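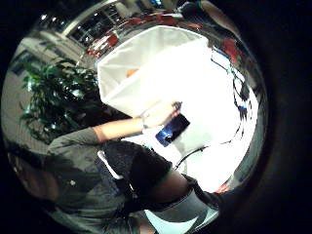
Light tent on the white table, small orange thing inside.

Macarena Campos, 2024-12-12

Going to put down what I've learned selling second-hand bits and pieces online this year. It's been my evening job since the hours at Storton were cut. Long thread, sorry.

Started in October with one box from my aunt's house in Lillanden. Mostly egg cups, thimbles, a few brass animals. I thought it would take a weekend to list. It took three weeks.

Most of the time goes on writing the listing. Size, weight, what's stamped on the bottom, every chip. If you leave out a chip you'll be paying for a return.

Measure in centimetres and inches both. I had four messages in one night asking for inches on a butter dish. Now it goes in the first line.

Weigh it packed, with the box and the tape. I weighed a jug on its own, charged postage on that, and lost more on the label than I made on the jug.

Prices. Look at what things sold for, never what people are asking. There's a toast rack listed at £100 that has been there as long as I've been doing this. Same one sells for £12 most weeks.

Old does not mean dear. I had a little prayer book with 1733 on the title page and thought that was my boiler paid for. Cover missing, pages missing, £30. Lâm Mai at the Fivcombe book stall told me to take it and I did.

On the other hand a plastic biscuit barrel from the seventies went in under an hour with people messaging afterwards to ask if I had another. I still can't predict this.

Somebody asked about packing. Two layers of bubble wrap, then crumpled paper on all six sides, then shake the box. If you can hear it, open it up and start again. I don't use newspaper against anything pale, the ink comes off.

Save boxes from everyone. My neighbour leaves his on my step. The only box I've bought was for a wall clock and it cost £4, which I was cross about for days.

Post office: go before ten or after two. Get a receipt for every parcel and take a photo of it before it fades. I had one go missing on its way to a buyer in Wales and the claim was paid in nine days with the receipt.

Returns so far: six out of 194 sales. Two broken in the post, one my fault (wrong measurements), three where the buyer just changed their mind. I refund the same day. Arguing takes longer than the thing is worth.

Keep a spreadsheet from day one. Date, what you paid, what it sold for, fees, postage. I did the first month from memory and it's all wrong — I'm still finding envelopes with sums on the back.

Also check the tax rules for yourself. Clearing out your own cupboards and buying things in to sell are treated differently, and I'm now doing some of each.

Things I've stopped taking: glass shelves, jigsaws (you have to count them), anything with a plug.

Next lot is from Anselmo Tejada, who is clearing his shop in Paredes Road. Mostly buttons and sewing tins. Listings up from Saturday, a few each evening. Message me if there's a colour you're after and I'll have a look through.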